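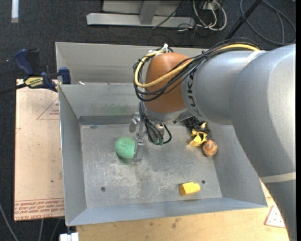
Section 4: Running and bundling your cables

Okay, so your Vevgate desk is standing on its own four feet and you've done the wobble test from Section 3. Now comes the part I put off for months on my own desk, the wiring. A sit-stand desk moves, and every cord that runs from the desktop to the wall has to move with it, all the way up and all the way down. Bundled together, same path, and a generous bend wherever things need to turn.

I'm writing this for the two-motor version with the Orard control box, which is what I have. If yours came with the older single-motor frame, the steps are the same but your control box sits on the left and you only have one motor lead to worry about (lucky you!).

What you need

The bag of adhesive clips from the Brornau accessory kit
The fabric sleeve, the one with the zipper, not the wrap
Hook-and-loop ties, one roll
Screwdriver
A flashlight or your phone
A pencil
Rubbing alcohol and a rag

Before you start

Unplug the desk from the wall. I know, I know. But the keypad is very easy to lean on when you're crawling around under there, and I have had a desktop come down toward the back of my head. It stops when it hits something, but I'd still rather it hadn't been me.

CAUTION: Don't lie under the desk while someone else is testing the buttons.

4.1 Find your longest reach

1. Plug the desk back in for just this step and raise it to its full height. Then unplug it again.

2. Take your power strip cord and hold the plug at the outlet. Run the cord along the floor to the back leg, up the leg, and over to the spot where the strip will be mounted. You want slack left over when you get there. If it's tight at full height, stop and get a longer one. Do not make it work by stretching it across the gap in a straight line. I tried that and pulled my monitor's plug halfway out the first time I stood up for a call.

3. Do the same with your network cable if you use one. Mine was 9 inches short. I went to the store.

NOTE: Only two things should ever go from the desk to the wall, the power strip cord and (maybe) the network cable. Everything else stays on the desk and rides up and down with it. If you have a printer on the floor, move it or go wireless.

4.2 Mount the power strip

4. Lower the desk if it's easier on your back. Wipe the underside of the desktop with rubbing alcohol where the tray will go, and give it a few minutes to dry.

5. Hold the tray against the rear crossbar, with the open side facing you. Mark the screw holes in pencil. The Petkov tops come with pilot holes drilled for this, but mine were a bit off and I ignored them and used my own marks.

6. Screw in the tray. Snug is plenty. These tops are softer than they look, and if you keep cranking, the screw just spins.

CAUTION: Use only the short screws from the bag marked B. The long ones are for the legs and they will come out through the top of your desk. Ask me how I know. (There is a coaster over it now.)

7. Set the strip in the tray with its switch toward the front so you can reach it without getting on the floor.

4.3 Bundle everything

8. Plug in the monitor, lamp, laptop charger and the Orard box, one at a time. As you plug each one in, fold the extra length into a loose figure eight and tie it. Don't wind it tightly around your hand, which is what I did for years, and which is rough on the wire inside.

9. Keep the two motor leads to themselves. They run along the inside of the frame and clip into the molded channels. Push until you feel the click.

10. Stick your adhesive clips along the back edge, one every 14 inches or so, and run the keypad wire through them. Press each clip for a slow count of thirty. If you skip that, they'll fall off overnight and you'll hear each one go.

11. Zip the power cord and network cable into the sleeve together. Start at the desk end and work toward the floor. Where the sleeve leaves the tray and heads down, leave a nice fat loop, something you could put your whole fist through. That loop is what opens and closes as the desk travels.

12. Tie the sleeve to the back leg near the floor, on the part of the leg that doesn't move. Not the sliding part! If you tie it to the sliding part the loop can't do its job.

4.4 Test it

13. Plug in. Get out from under there. Raise the desk slowly, stopping a few times on the way, and watch the loop. It should open up without ever going straight.

14. Now all the way down. The loop should fold to the side and not get trapped under the crossbar or your chair wheels. If it gets caught, slide the ties up a little and try again.

15. If the desk stops partway and the keypad shows E2, it thinks it hit something. Nine times out of ten it's a cord pinched at the back. Free it, hold the down button until the desk bottoms out, and try again.

A few loose ends

Velimir Radulović wrote in to say that the zipper sleeve picks up cat hair like nothing else, and he turned his inside out. I tried it and it does help, although the zipper is fiddlier that way.

If you add a second monitor later, go back to step 8 and redo the ties. It takes maybe ten minutes.

Section last updated October 31, 2021. Section 5 covers the memory buttons and setting your heights.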